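Communiqué de presse
Povness fait sa rentrée à table : l'atelier ouvre ses portes en septembre

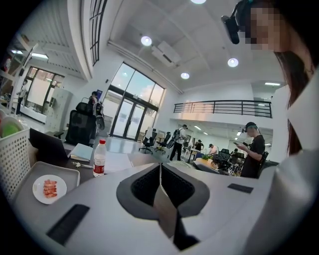

Alors voilà, je me lance ! Je m'appelle Colette Poulain, je coordonne l'atelier Povness, et on m'a demandé d'écrire un communiqué « dans les règles ». Je vais essayer, mais je vous préviens, je suis plus à l'aise avec une liste de courses (et encore, j'oublie toujours le citron).

En septembre, nous ouvrons au public nos déjeuners de travail. Le principe est tout simple : on arrive avec son ordinateur, son carnet, ses papiers, on s'installe à la grande table et on cuisine un petit quelque chose au milieu de tout ça. Une assiette ronde sur un plateau, un panier en plastique blanc percé de petits trous pour les provisions, une bouteille d'eau à portée de main, et c'est parti. Je tiens beaucoup à ce mélange ! J'ai passé des années à manger devant mon écran, en trois minutes, sans regarder ce que j'avalais, et je ne dois pas être la seule.

Le thème de la saison, c'est le dressage. On va apprendre à ranger les bouchées en ligne, bien serrées, avec les rayures orangées et blanches qui se répondent d'un morceau à l'autre. J'adore ce moment-là. On croit que ça prend deux secondes et on y passe un quart d'heure, à pousser du bout du doigt le morceau qui dépasse ! Les séances commencent à 11 heures et on mange ensemble juste après.

Côté local, nous restons à Prernthorpe, dans notre grande salle claire, haute de plafond, avec ses fauteuils de bureau noirs (très confortables, on me les réclame à chaque fois, alors premiers arrivés, premiers assis). Nous avons accueilli 1 719 personnes la saison dernière et nous espérons en recevoir environ 3 000 cette année. La maison Haworth nous fournit une partie de la vaisselle, et l'association Ravineck nous accorde 800 euros pour offrir des places à celles et ceux qui hésitent à cause du prix. Un grand merci à elles deux !

Faut-il savoir cuisiner ? Pas du tout. Moi-même, je rate encore mon riz une fois sur deux. Venez avec votre travail en cours, un tablier si vous en avez un, et pensez à nous signaler vos allergies au moment de l'inscription, surtout pour les crustacés et le poisson. Les ordinateurs sont les bienvenus sur la table, on les recule un peu quand on sort les sauces.

Les journalistes qui souhaitent assister à une séance peuvent m'écrire directement, je réponds en général dans la journée, le matin de préférence. Je peux aussi vous envoyer le programme complet et les fiches recettes (celle de la marinade est encore en cours de correction, j'avais mis deux fois le vinaigre).

Contact presse : Colette Poulain, atelier Povness, Prernthorpe
Inscriptions sur place ou auprès de l'atelier, dans la limite des places disponibles.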